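Dresix restarts computer dismantling line in Mulovness after gripper fault, and shares what it has learned

MULOVNESS, January 19, 2021 – Dresix, which takes apart unwanted office computers so that their parts can be used again, has restarted the robot cells at its Mulovness workshop after a fault that stopped all cable work for 34 hours earlier this month. We would like to thank our customers, our neighbours and above all our own staff for the patience and good humour they have shown throughout.

The fault came to light during an evening shift, when a gripper in one of the cells closed on a bundle of wiring inside a desktop computer and did not let go when told to. The arm then began its normal lift with the wiring still held, and the computer was pulled partly out of position before the force limit stopped the movement. No one was inside the guarded area and no one was hurt, and we are very glad to be able to say so. The shift team pressed the emergency stop all the same, just as they are trained to do, and then shut down the neighbouring cells as well.

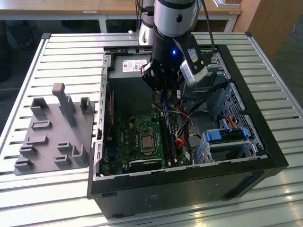 A robot arm at work over an open desktop computer case, with the gripper close to the internal wiring.

Our engineers spent the following days going through the records with Clerkora, who wrote the control software, and with the maintenance firm Beltrán, who kindly sent a team at very short notice. Between them they found that the release signal had been sent but never confirmed, and that the program carried on to the lift without waiting for an answer. A worn connector on the gripper cable had caused the signal to drop out. The connector was a small thing to replace, but the missing check was a gap that should have been caught when the cells were first set up, and we are sorry that it was not.

All grippers in the workshop have now been fitted with new connectors, and the arms will no longer lift until the release has been confirmed. The lifting force allowed near wiring has also been lowered, so some machines may take up to 24 seconds longer to finish. Before the restart, the new program was run on 42 scrap computers without a single unconfirmed lift.

The stoppage has left us with a backlog of 1,341 computers, which we expect to clear before the end of January. Customers with collections already booked need do nothing, and anyone who would like to know where their equipment has got to is very welcome to ring the Mulovness office, where the kettle is generally on and somebody will be happy to look it up.

ENDS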